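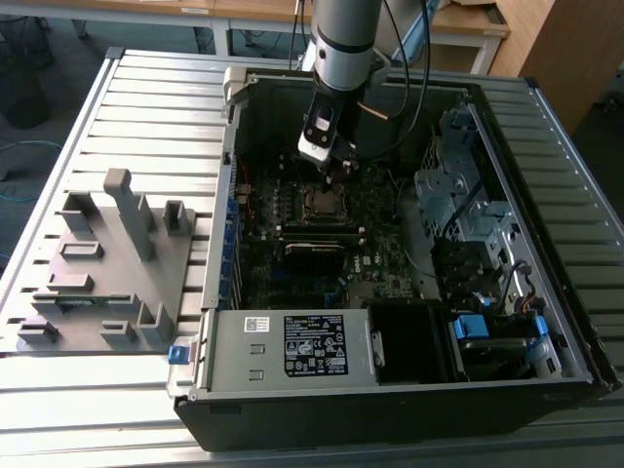

Trornbridge, October

Chapter 4: What Things Are Worth When They Get Old

When my aunt closed her stationery shop, she asked me to help her put a price on everything in it, and I said yes, thinking it would take an afternoon. It took us most of the month! The paper and pens were easy enough (we had the invoices in a shoebox), but then we came to the shelves, the till and the old office computer, and we argued over every one.
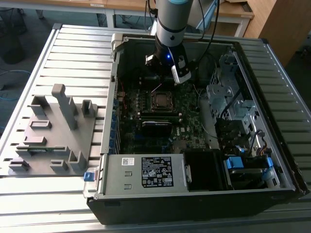
She wanted to write down what she had paid. I wanted to write down what a buyer would hand over that morning. Both of us were talking about value, and this chapter is about how a bookkeeper gets from her number to mine, a little at a time, by a method called depreciation.

Let's start small. Suppose the Bellon bakery buys a mixer and expects to use it for 3 years, after which it might fetch a bit as scrap.
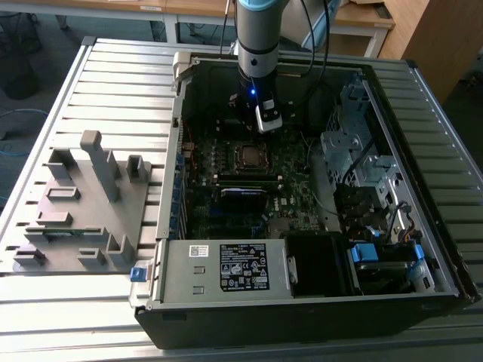
The owner could charge the whole cost to the first year, but then that year would look dreadful and the next two far too rosy. So we spread it out, and you'll find the working for that on page 17.

Last updated: October

Comments

Areti Sotiropoulos: My class did the bakery problem today and wanted more like it.

Lovely Panganiban: Is scrap value taken off before you divide, or after?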